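25 May 2021

Second look at the Flelton ligature file. Joscha Voß asked for a yes or no by the end of the week on whether a waistband could have made the neck mark the prosecution says it made. He isn't getting a yes from me yet.

What came over from Sitompul: 2 waistbands, one cut and one whole, the report, and a set of prints with no scale in 8 of them. I have asked for the scaled versions twice. Their reply in March was that the originals were "substantially the same." Same as what?

The report says the elastic "would retain enough tension to compress the airway for several minutes." I can't find a test behind that sentence. There is a load figure, 61 newtons, and nothing on how they got it, how far the band was stretched, or whether it was the cut one. If it was the cut one, where did they clamp it? Endang Yeoh thinks they took it from the supplier's sheet. Could be. I'd like to see the sheet.

Bench work this morning on new bands from Jillen, same width as the exhibit by my calipers. Did not touch the exhibit itself. Cycled the first band to 1,060 stretches on the slow rig and checked the load at the start and the end. It dropped, as you'd expect, and most of the drop came early. Curve is in the shared folder under today's date. Don't quote it outside the lab, it's a single band and the left clamp slipped early on. I restarted the count after that.
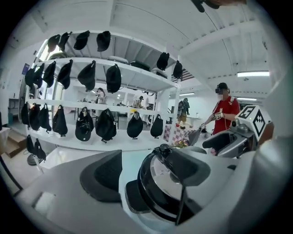 The age of the garment matters more than the report lets on. It had been worn and washed for who knows how long, and the witness who says it was "nearly new" is also the one who says he wasn't in the house that night. I'm not in the business of deciding which half of him to believe, but I won't build a tension figure on either half.

Also not happy with the mark comparison. They laid a tracing of the band over the photo of the neck and called it "consistent." With no scale on that print you can make it consistent with a belt, a bag strap or a dog leash. Endang tried the same trick with a strap off her own backpack and got a decent match in a few minutes. Kept the tracing, it's stapled in the back of this book.

The Eromico software gives a match score. I ran it and wrote the score down on the worksheet, but I don't trust it on skin and I'm leaving it out of the letter. Joscha will complain. The other side's expert is going to use it, he says. Fine, let them explain it under oath.

Still to do:
second band, both clamps re-faced first
ask Sitompul again for scaled prints, in writing this time, copy to Joscha
find out who cut the exhibit and when, the log has initials I can't read
Endang to repeat the tracing without knowing which strap is which

Exhibit bag resealed and signed by both of us, back in the locked cabinet before lunch.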